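From: Danylo Hnatiuk
To: ledetgate-robotics list
Subject: Re: [ledetgate-robotics] laundry task, where are we

On Tuesday, Bongani Molefe wrote:
> Hi all, quick one from me. Eustaquio is asking whether we're still
> entering the folding event at Hanirlow in April or switching to the
> block sorting one. Entry forms close soon and I'd like to put down the
> right thing. Also, can whoever has the wrist camera files please put
> them somewhere the rest of us can get at them? I have exactly 20
> episodes on my drive and I know there are more than that.
>
> Bongani

Hi Bongani, hi everybody,

Guilty on the files! They were sitting on the club laptop in a folder called "new new". I've moved the whole lot to the shared drive under Brultgate (same as the code, so you can't miss it). There are 188 episodes in there now, and that includes your 20, so please don't upload yours again or we'll have doubles in the training set. We did that last term and Fulgencio spent an entire evening weeding them out.

On folding or blocks — my vote is still folding. I know the blocks are safer. Sorting is something we could have ready in a couple of weeks, and Eusebio already has most of the color code written. But we've put the whole winter into cloth and I'd hate to walk into Hanirlow with something we could have done last year. If Eustaquio really needs an answer tonight, put us down for folding and I'll take the blame.

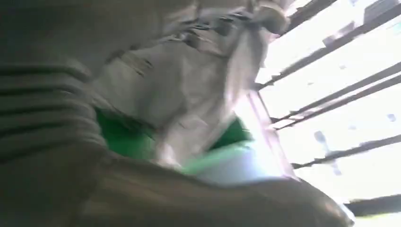
The thing I'm stuck on is finding an edge to grab. The model is supposed to look through the wrist camera and pick a place on the cloth, and with a single towel laid out on a table it does pretty well, but give it anything bunched up and it starts guessing. White cloth is the worst for this. You get all those soft gray creases and a knotted-up bit near the top, and to the code every one of them looks as good as a hem. Then add green fabric peeking out from behind in two separate patches, and a window blazing away on the right so that the pale parts wash out, and I don't blame it for being confused. I had to look twice myself.

So what I'd like to try next is two things. First, brightness: I want to train with the exposure jittered a lot more than we do now, so glare stops being a surprise. Eusebio, you said you had a script for that from the Ortuño project? Could you drop it in the Brultgate folder, even if it's messy? Second, labels. I've been marking grasp points by hand and I'm up to 1,021 of them, and my wrist is begging for mercy. If two more people could take a batch each we'd be through the bright ones by the next meeting. Fulgencio has the labeling guide — it's one page, it won't hurt.

One small request for anyone running the arm when I'm not there: please write the lighting in the notes column. "Blinds open" or "blinds shut" is plenty. Half the rows are blank at the moment and I'm having to guess from the video.

I can be in the workshop from 4 pm on Tuesday if anyone wants to come and label with company. I'll bring the good chips.

Danylo

_______________________________________________
This site uses cookies to keep you signed in to the list archive. By continuing to browse you accept our cookie policy. Accept | Manage settings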